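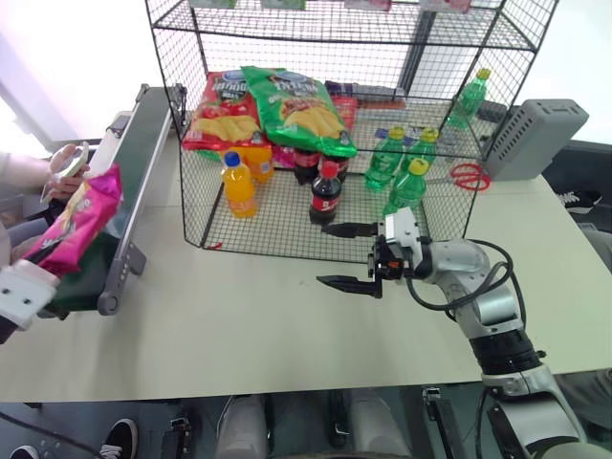 Snacks and drinks on the mesh shelf, chip bags at the back.

Jan 16, 2026
Notebook, Humstead martial arts workshop. Entry by Zewditu Gashaw.

Mat tile hardness and strike pad rebound, continued from the previous entry.

Mats first. Hardness gauge on the tiles from the Grargate hall, the ones under the throwing lane. Readings taken at the center and at each corner, gauge held down until the needle settled. Centers are softer than corners on every tile from the lane. Tiles from the edge of the hall show no difference worth writing down. Same batch, same supplier, so I put it down to falls landing in the same place every class. Rotation plan: swap lane tiles with edge tiles in March, mark the underside with the date in paint pen. Chalk rubbed off last time.

Two lane tiles have lifted teeth on the interlock. Trimmed one with the hot knife. The cut is clean but the joint now has a gap wide enough to catch a toe, so the second one was not trimmed. Scrap both.

Strike pads. Drop rig set to 87 cm, steel ball, pad clamped flat on the bench plate. 13 drops per pad, first four discarded to let the foam settle. Rebound read off the scale by eye.

Asfaw pad, old: rebound low and steady.
Asfaw pad, new cover on old foam: same as above within reading error. The cover does nothing for rebound.
Hillirero pad: higher, and it climbs over the run. Did not level off before the end. Needs a longer series.

Ecaterina Bucur thinks the climb is the clamp slipping and the pad going tight across the plate. Checked the clamp marks afterward and they had moved on the left side. Her explanation stands until the series is repeated with the second clamp. Do not quote the Hillirero numbers to the instructors yet.

Stitching. Handle straps on the kick shields pulled to 18 kg on the spring scale, held, released. All held except the one resewn with the thin thread, where the box stitch opened at the lower corner. Resew with the bonded thread and go over the box twice. The thin thread is to be used for belt labels and patches only. Moved the spool to the label drawer.

Adhesive. The contact glue on the split shield is still tacky at the seam. Either the coat was too heavy or it was closed too early. Left it open under the bench lamp with a weight on the far end.

To do:
Second clamp, Hillirero pad, full repeat with a longer run.
Zero the hardness gauge against the test block before the next set. It was not done today until after the first tile, and that tile needs reading again.
Order bonded thread, black.
E.B. to ask Grargate which way the throwing lane runs now. The tile map on the wall still shows the old layout.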